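The capsule suitcase, weighed and found wanting

Langlois would like 90 pounds for a folding system that, its leaflet claims, has converted 2,000 travellers. I tried it before a week in Pevstead and remain unmoved.

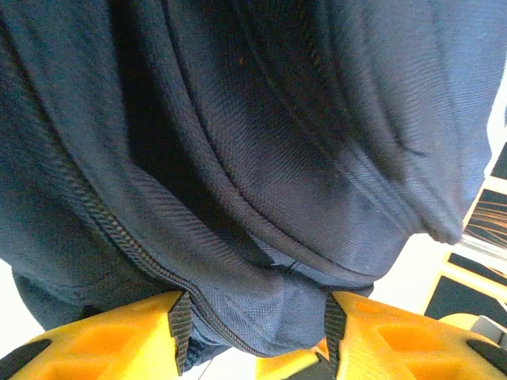

Rolling is the first commandment. It works for T-shirts. Anything thick fights back, and a zip makes it worse — look at how those teeth run slantwise through the navy folds, with the cloth bunched up on either side. I laid mine flat on top and saved myself the bother.

The backpack is where the sums fall apart.
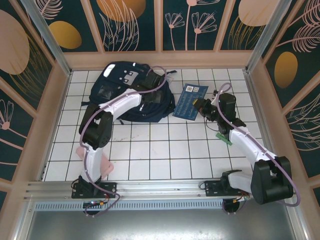 Do you need packing cubes in a backpack?
Only if you unpack every night. Otherwise, two carrier bags will do.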